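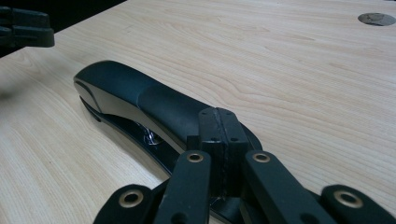 »Ein Brief darf ruhig drei Wochen liegen«

Évan Lacroix schreibt seit vielen Jahren Briefe, und zwar mit der Hand, an Menschen, die er zum größten Teil nie getroffen hat. Wir haben lange mit ihm telefoniert, über Tinte und Porto, über schlechte Handschriften und über die Frage, was man einem Fremden eigentlich erzählt.

12. Mai 2020

Eigentlich wollten wir eine halbe Stunde sprechen. Als wir zum ersten Mal auf die Uhr sehen, ist der Nachmittag halb vorbei, der Tee kalt, und Évan Lacroix ist gerade erst bei seiner zweiten Brieffreundschaft angekommen. Er erzählt gern, er holt weit aus, und wenn er den Faden verliert, lacht er und fragt, wo wir stehengeblieben waren. Meistens wissen wir es selbst nicht mehr so genau.

Angefangen hat alles mit einer Kleinanzeige hinten in einer Zeitschrift für Gartenfreunde, die seine Tante abonniert hatte. Ein Mann aus Flakbridge suchte jemanden, mit dem er sich über Birnensorten austauschen konnte. »Ich hatte von Birnen überhaupt keine Ahnung«, sagt Lacroix. »Ich war neunzehn, ich wohnte zur Untermiete und besaß eine einzige Topfpflanze, und der ging es nicht gut. Aber ich fand die Anzeige so freundlich formuliert, dass ich geantwortet habe.« Er schrieb, dass er leider nichts über Birnen wisse, aber gern etwas darüber lesen würde. Nach zwei Wochen kam ein Umschlag zurück, so dick, dass er Nachporto zahlen musste. Darin steckte eine ausführliche Abhandlung über das richtige Lagern von Winterbirnen und ganz am Ende, fast verschämt, die Frage, wie es ihm denn sonst so gehe.

»Auf diese Frage habe ich dann vier Seiten geschrieben«, sagt er. »Ich glaube, mich hatte das lange keiner mehr so gefragt, dass er auch Zeit für die Antwort hatte.«

Aus dem Birnenbriefwechsel wurden mit der Zeit andere. Der Mann aus Flakbridge hatte eine Schwägerin in Inwood, die gern über Bücher schrieb, und die wiederum kannte jemanden, der Briefpartner zusammenbrachte, ganz altmodisch mit einer Kartei. Heute hat Lacroix zehn feste Briefpartner. Mehr gehe nicht, sagt er, sonst werde es Fließbandarbeit, und man merke einem Brief sofort an, wenn er in einer Reihe mit anderen entstanden ist. Über 900 Briefe hat er aufgehoben, in Schuhkartons, nach Absendern sortiert. Seine eigenen hat er natürlich nicht, die liegen bei den anderen, und daran musste er sich erst gewöhnen. »Am Anfang habe ich mir noch Durchschläge gemacht. Furchtbar eitel! Irgendwann habe ich es gelassen. Was weg ist, ist weg, und wenn ich eine Geschichte zweimal erzähle, dann schreibt man mir das schon.«

Wir fragen nach dem Werkzeug, weil das alle fragen, und er seufzt ein bisschen, aber dann gibt er doch bereitwillig Auskunft. Einen Füller mit mittlerer Feder, blauschwarze Tinte, Papier, das nicht durchschlägt. Teures Bütten mag er nicht, davor habe man zu viel Respekt und schreibe dann lauter feierliches Zeug. Lange Briefe heftet er oben links zusammen, seit ihm eine Briefpartnerin einmal mitgeteilt hat, sie habe Seite fünf vor Seite drei gelesen und sich sehr über die Wendung mit dem Hund gewundert.

Und die Handschrift? Da wird er fast streng. »Die Leute sagen immer, sie könnten keine Briefe schreiben, weil ihre Schrift so schlimm ist. Ich bekomme Post von einem pensionierten Tierarzt aus Chauvin, da brauche ich für die erste Seite den ganzen Abend. Das ist wunderbar! Ich sitze da und rätsle, ob er nun operiert wurde oder opernbegeistert ist, und in der Zeit bin ich mit meinen Gedanken bei ihm.« Er sei übrigens opernbegeistert gewesen, schiebt er nach, Gott sei Dank.

Lange Zeit hat Lacroix seine Briefe am Küchentisch geschrieben, zwischen Brotkorb und Radio. Im Februar ist er umgezogen, in eine kleinere Wohnung mit einem größeren Fenster, und hat sich dort zum ersten Mal einen Platz eingerichtet, an dem nur geschrieben wird. Das habe ihn zuerst völlig blockiert, erzählt er. Er saß da, schaute hinaus und brachte außer dem Datum nichts zu Papier. Geholfen hat ihm schließlich die Schwägerin aus Inwood, die ihm riet, mit dem Wetter anzufangen. »Ich habe immer gedacht, das Wetter sei das Langweiligste, was man schreiben kann. Aber wenn jemand in Teron am Fenster sitzt und liest, dass es bei mir seit dem Morgen nieselt und die Amsel trotzdem singt, dann ist er doch schon halb bei mir im Zimmer.«

In den vergangenen Wochen ist seine Post umfangreicher geworden. Viele seiner Briefpartner sind alt, manche leben allein und gehen zurzeit kaum vor die Tür. Die Briefe seien länger und etwas durcheinander, sagt er, mitten in einem Absatz über Tomatensetzlinge stehe plötzlich ein Satz, bei dem er schlucken müsse. Er antwortet dann nicht sofort. Er trägt den Brief ein paar Tage in der Jackentasche mit sich herum, liest ihn noch einmal beim Kaffee und schreibt erst, wenn er weiß, was er sagen möchte. »Ein Brief darf ruhig drei Wochen liegen. Das nimmt einem keiner übel. Bei einer Nachricht auf dem Telefon wäre man da schon längst beleidigt.«

Getroffen hat er nur zwei seiner Briefpartner. Mit dem einen war es herrlich, sie sind einen ganzen Tag lang am Fluss entlanggelaufen und haben geredet. Mit der anderen saß er in einem Café, und beide wussten nicht recht, wohin mit den Händen. »Wir haben uns dann sehr höflich verabschiedet, und eine Woche später kam ein Brief von ihr, der war so komisch und so herzlich, dass ich laut gelacht habe. Wir sind eben zwei, die sich schreiben müssen.«

Den Mann mit den Birnen hat er nie gesehen. Sein längster Briefwechsel umfasst 188 Briefe, und der letzte davon kam von der Tochter. Sie legte ein Foto vom Garten bei und fragte, ob sie wohl ab und zu schreiben dürfe, von Birnen verstehe sie allerdings nichts.

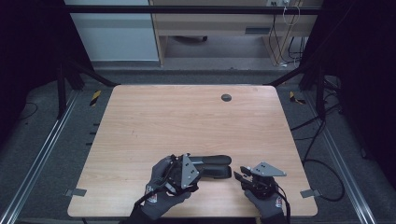 Vier Ratschläge für den ersten Brief

Zum Schluss haben wir Évan Lacroix gebeten, uns etwas für alle mitzugeben, die nun selbst Lust bekommen haben. Er wollte erst nicht, Ratschläge seien ihm unheimlich, und hat dann doch welche diktiert.

Fangen Sie mit etwas an, das Sie heute gesehen haben, und sei es noch so klein.

Stellen Sie eine Frage, die Sie wirklich beantwortet haben möchten.

Streichen Sie ruhig durch. »Ich lese Durchgestrichenes immer zuerst.«

Und kaufen Sie gleich einen ganzen Bogen Briefmarken, sonst liegt der Umschlag noch im Herbst auf der Kommode.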